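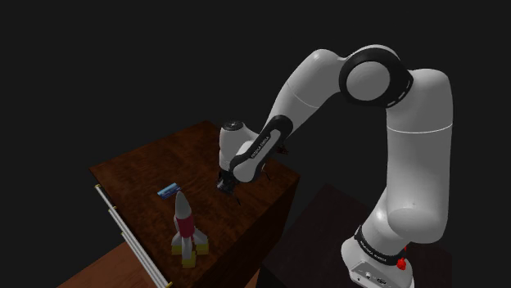 Chapter 2. Wood and Damp

Wood moves. Always has, long after the tree is down. Takes in damp from the air and swells, gives it back and shrinks, and mostly across the grain, hardly at all along it. A brown wooden cabinet like the one here looks a settled sort of thing, but any cabinet made of solid boards has to be built with this in mind, or doors stick in February and joints open up by summer. Old makers knew it. Panels left loose in their grooves, no glue, room to shift.

Some terms first. Moisture content: weight of water against weight of the dry wood, as a percentage. Fresh-cut timber can be over 102 per cent, which suprises people. More water than wood. Seasoning brings it down, in the open air or in a kiln, and the Sevham tables at the back of the book give drying times by thickness.

Before section 2.1, weigh your offcut and write the figure down. Same scales each time please. You will need it agian in 22 days, when we work out the loss.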